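Courtside Forums > Women's Basketball > Game Talk

Larside v Dolline, double overtime, anyone else still shaking

baseline_bob
Just got in. 86-84 after two overtimes and my voice is gone. Larside had no business winning that. Down nine with four to go, couldnt buy a three, and then Naledi Coetzee decides she's not losing. Finished with 42. Forty two! Club record I think, someone check.

tipoff77
Was there, row F. Crowd read out as 3874, felt like more. The steal at the end of regulation was clean. Dolline bench going off about it all the way down the tunnel. Clean.

hooksandcrooks
Clean?? She got all arm. Rosalba Russo had it on her hip, Coetzee comes across the body, ball pops out. That's a foul in under 12s. I'm not even a Dolline fan.

tipoff77
Ball first. Watch it again.

hooksandcrooks
Have watched it. Have you

baseline_bob
Can we not do the whistle stuff for once. Both teams got away with plenty. What about Dolline leaving Russo on the bench for most of the first OT with four fouls? She's their best defender, what are you saving her for.

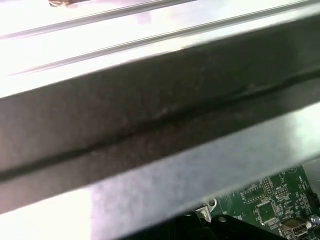 SECOND OVERTIME

pivotfoot
Splitting this off a bit as the steal argument is going nowhere. My read on the second OT:

Dolline went zone, which was the right call, Larside's guards were cooked. Took the first two minutes to get a decent look. Then Coetzee just parks at the elbow, catches, turns, two. Next trip same spot, same result. No adjustment. None. You have a timeout in your pocket, use it.

Russo fouls out with a minute left and from there it was free throws. Dolline's last shot was a good one, in and out. Different night that drops and we're all in here saying Larside's coach should go.

hooksandcrooks
Agree on the zone. Disagree on the timeout, that group was tired, stopping the clock helps Larside too.

pivotfoot
Fair. Still would of taken it.

glasscleaner
Bit of balance please, Coetzee took a LOT of shots to get there. Somebody else has to score in the finals or they're out in straight games. Love her but one player offence is a May thing and wont hold up.

baseline_bob
She took them as the other four weren't looking at the rim

glasscleaner
Whose fault is that tho

COMMENTS (3)

mumofthree_hoops: Daughter stayed up for all of it, now wants to wear Coetzee's number at training.

Kev_L: Get them in a bigger venue. More than 4000 would turn up for the rematch easy.

dolline_diehard: Foul.

Contact the moderators | Forum rules | © Courtside Forums | Back to top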